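Renji Kaneko keeps his prototypes in shoeboxes, and he'd brought four of them to our table, which left me holding my coffee for most of the afternoon. I've wanted to talk to him ever since Lorumetti ate a whole weekend of my life last November. It's his card game about rival ferry companies on a lake that keeps shrinking (yes, the lake shrinks, you fold the board!), and I have lost it every single time.

So I started with the folding. Whose terrible idea was that?

"Mine, and I fought for it," he said. "The first board was paper and I'd just fold it under when a round took too long. People started planning for the fold. They'd build a dock right on the crease to be mean. I thought, well, okay, I guess it's in the game now."

The printer was less charmed. A board that gets folded in a new place every round wants to crack, and he went through eleven samples before one survived a month at his kitchen table. The first print run was 2,000 copies, and 485 of those went straight to people who had played it at conventions and left an email address on his clipboard.

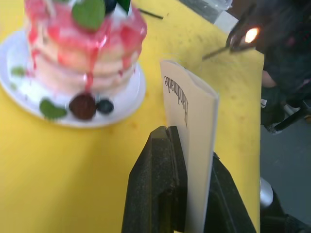
Renji's new one is called Clerna, and he is cagey about it in the way designers are when they're dying to tell you everything. It's cooperative, it's for two to five, and everyone runs one floor of the same hotel. I asked if the floors stack up physically, because I love a tall game, and he pointed at the cake on the yellow tabletop, all those pink and cream layers with red syrup running down over every one of them. "Like that," he said. "Whatever goes wrong on the top floor drips on everybody." I wrote that down immediately. He says a bathtub overflows in nearly every session and he hasn't yet seen a group blame the right person.

What he's stuck on is talking. Cooperative games have that problem where the loudest player ends up running everyone's turn, and I'll admit I have been that player (sorry, game group). His first fix was to ban talking altogether, which testers hated. His second was a sand timer, which they hated more.

"Now you can say anything you want, but only to the floor directly above or below you," he said. "So it becomes a game of telephone, and by the time the lobby hears there's a fire, it's a birthday party." 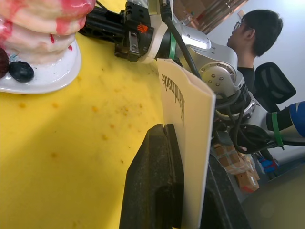

We played half a round of it with cards he'd cut by hand, and I got the lobby. I was told, with total confidence, that a horse had checked in. I gave it a room. We lost two turns later and I wanted to go again right away.

He has a publisher this time, Jodwood, and he sounds relieved about it. With Lorumetti he packed the boxes himself. "My hallway was boxes for a year. I knew my neighbors only by their knees." Jodwood wants a rulebook of eight pages and he's at nineteen, so that's his winter sorted out.

Before he packed up I asked what he plays when he isn't working. Koster, he said, an old trick-taking game his uncle taught him with a deck that's missing the six of clubs. They've never replaced it. You just have to remember it's gone, and he still forgets about once a night.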